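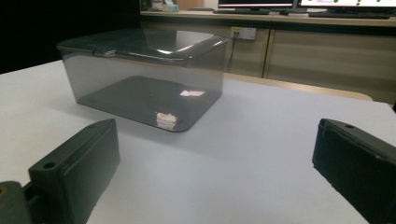

**Wie lange muss man ein Brot abkühlen lassen, bevor man es anschneidet?**

Bei einem Roggenbrot mit Sauerteig warte ich mindestens bis zum nächsten Morgen, bei Weizen reichen zwei Stunden. Das ist die Antwort, welche ich nach drei Jahren mit meinem Ofen geben kann. Deutsch ist nicht meine Muttersprache, ich bitte um Nachsicht bei den Fachwörtern.

*– paucar_backt*

---

**kruste60** schrieb:

Zwei Stunden bei Weizen finde ich übertrieben. Baguette esse ich nach 20 Minuten, und die Krume klebt nicht. Bei Roggen bin ich bei dir.

---

**paucar_backt** schrieb:

Danke für den Hinweis. Mit dem Baguette hast du recht, ich habe an einen größeren Laib gedacht. Mein letzter hatte nach dem Backen 1.069 Gramm, und nach einer Stunde war die Mitte noch feucht. Das Messer hat geschmiert.

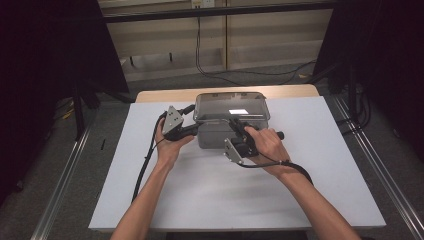 Danach habe ich das nächste Brot bei 60 % Roggenanteil über Nacht auf dem Gitter gelassen, mit einem Leinentuch darüber. Am Morgen konnte ich dünne Scheiben schneiden. Die Kruste war allerdings etwas weicher, als ich sie gern habe.

---

**gretthorpe** schrieb:

Das Tuch würde ich weglassen. Die Kruste wird davon weich, das kommt nicht vom Warten. Und bitte kein warmes Brot in eine Dose, da schimmelt es dir nach drei Tagen.

---

**kruste60** schrieb:

Widerspruch: ohne Tuch wird mir die Kruste bei trockener Heizungsluft steinhart. Kommt auf die Küche an.

---

**paucar_backt** schrieb:

Ich werde im Mai beides versuchen, einen Laib mit Tuch und einen ohne, aus demselben Teig. Welche Temperatur im Kern nehmt ihr bei reinem Roggen? Ich höre bei 97 Grad auf.

---

**gretthorpe** schrieb:

98, aber an dem einen Grad liegt es nicht.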